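Subject: Re: [skisham-tenants] deposit claims - small claims or the scheme?

Morning all, 1 March 2025.

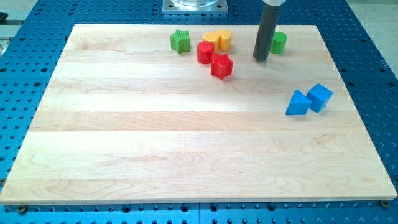
*Shapes on the board. Green star's on the left.*

Right. Rodrigo asked a fair question and it's been sitting there for days so I'll have a go. His message first for those who lost it:

> Hi all,
>
> We moved out of the flat on Himell Road in February. Agent is holding back 422 pounds of the deposit for "cleaning and redecoration". We left the place clean, I have the check-in inventory but the check-out one was done without us and I only got two pages of it. The landlord has stopped answering and the agent says we must accept or "take legal action at our own cost".
>
> Is it worth going to small claims? Do I need a solicitor? My brother in law says a letter from a solicitor frightens them, but he also says it cost him more than he got back.
>
> Also they want another 60 for a lost key which I did not lose, I handed both sets to the man at the desk. No receipt.
>
> Thanks
> Rodrigo Seixas

Rodrigo - not a lawyer, usual warning, but I've been through this twice and sat with a few others on here while they did it.

First thing. Is the deposit protected? Look for the certificate or the email you got when you moved in. If you can't find it, search the schemes' websites yourself, they all have a lookup, you put in the postcode and your surname and the tenancy start date. Try all of them. Try the surname of whoever else was on the agreement too, Sơn's was under his flatmate's name and he spent a week thinking he had none.

If it IS protected, use the scheme's own dispute service before you think about court. Free. All on paper, no hearing. The agent has to show why they should keep the money, you don't have to prove you should get it back. That's a big difference from court and the agent's "take legal action at our own cost" rather skips over it. Both sides have to agree to use it, mind, and there's a time limit, so check the date you moved out and don't sit on it. The decision is meant to be final so put everything in the first time. You can't send the good photo afterwards.

If it ISN'T protected, different story, and a better one for you in some ways. Then it is the county court and there's a penalty they may have to pay on top. That sort of claim goes on a different form from the ordinary small claims one and I would get proper advice before filling it in. The law centre does a drop-in, 30 minutes, take your papers in date order or they spend the half hour sorting them.

Solicitor: for 422 I wouldn't. In small claims you mostly don't get your legal costs back even if you win, so your brother in law is right on the second half. Hòa Võ paid 100 for one letter and the landlord ignored it. A letter you write yourself, headed "letter before claim", with the amount and what it is for and a date to pay by, does the same job. Keep it to one page. No adjectives. I know it's tempting.

What to send, whichever way you go:

- tenancy agreement, all of it, incl. the boring schedule at the back
- check-in inventory, and ask in writing for the full check-out one. If they won't send it say so in your claim
- photos with dates. Even the ones off the van day with boxes in
- the emails. Not screenshots of bits of them, the whole thread
- any receipts for cleaning stuff

On redecoration, ask how long you were there and when it was last painted. They can't charge you for ordinary wear and they can't charge you new for old. If the walls were done years before you moved in there's not much value left in that paint, and an adjudicater will look at that even if you don't say it. Say it anyway. Ask for the invoice as well - a quote is weaker, and a number typed in an email is weaker still.

Cleaning, it's compared with the check-in inventory. If that says "oven - some marks" then you don't owe them a spotless oven. Go through line by line with a pencil.

The key. Harder with no receipt. Write down now who you gave them to, what day, what he looked like, who was with you, while you still remember it. Masanobu had the same thing with Lưu Lettings and he wrote to ask for a copy of their key log, and the charge quietly went. Worth a try, costs a stamp.

Last thing, don't accept part of the money "in full and final settlement" unless you mean it. You can take the bit that isn't in dispute and argue over the rest. Get them to confirm in writing that's what it is. Ebenezer signed something on a tablet in the office without reading down and that was the end of his.

Someone asked off list if Cliretport is any good, the online claims thing. Haven't used it. They take a cut as far as I can see and the court form is online anyway so I don't see what your paying for. If anyone has had a good time with them please say.

Got to run. Rodrigo let us know which scheme and I'll dig out my old letter for you to copy.

Takeda-san, you still have my blue folder.

-- 
to leave the list send a blank message with "unsubscribe" as the subject
please trim your quotes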